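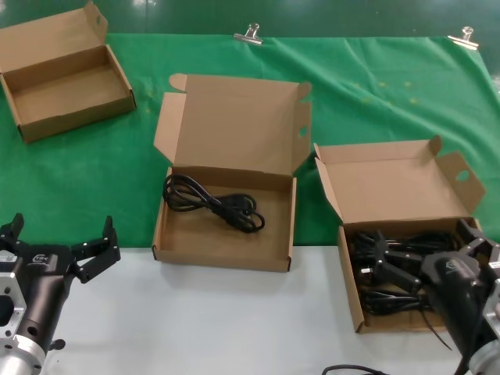 Unit 3. Tuck-top mailer boxes: opening, loading, closing

A mailer of this type is cut from a single sheet and holds its shape without tape. The lid, the tabs and the side flaps are all part of the same blank, so a fault in one crease shows up in the others. With the lid of the middle box laid back, both rounded tabs can be seen at its upper corners, and the right side flap stands nearly upright with its oval hole exposed. Check these parts before loading.

Loading. A coiled power cable should be bundled before it goes in the tray. Loops left wide at one end push against the wall and may lift the lid. Gather the cable at its middle, lay it flat, and keep all of it below the top edge of the tray.

Closing. Fold the side flaps inward, bring the lid over, and guide both tabs down inside the walls. Do not force a tab. If it catches, reopen the lid and square the flap.

Limits for the exercise: contents up to 400 g per box, cables up to 200 cm.

Work surface: clip the cloth along the far edge so it does not creep when boxes are turned.

Reading for February: Thorlacius and Juhl, section on crease direction. Questions to S. Tabrizi.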